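Chapter 2
Showing the Task: Teleoperation and Hand Guiding

A robot arm can be programmed line by line, but many kitchen tasks are hard to write down that way. It is often easier to have a person do the task through the robot and record what happens. Each recorded run is called a demonstration.

In hand guiding, the teacher holds the arm and moves it. In teleoperation, the teacher stays away from the arm and steers it with a controller. Teleoperation also works in simulation, where a dropped bowl costs nothing. 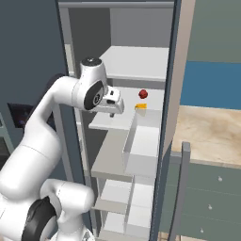 Figure 2.1 Simulated arm at an open refrigerator, gripper empty.

A reach into a refrigerator is a good first lesson. Shelves and door leave little room, so the teacher must plan the path of the elbow as well as the hand. Murray Mahuika, who taught the Grutstead course, had beginners practice the approach alone before they closed the gripper on anything.

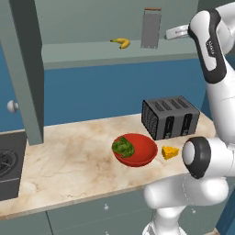
Figure 2.2 The arm beside a counter and shelf in the same simulated kitchen.

Open counters bring a different problem – more objects, and more ways to bump them. Section 2.1 covers controllers. Section 2.2 explains how to record a demonstration and when to throw one out.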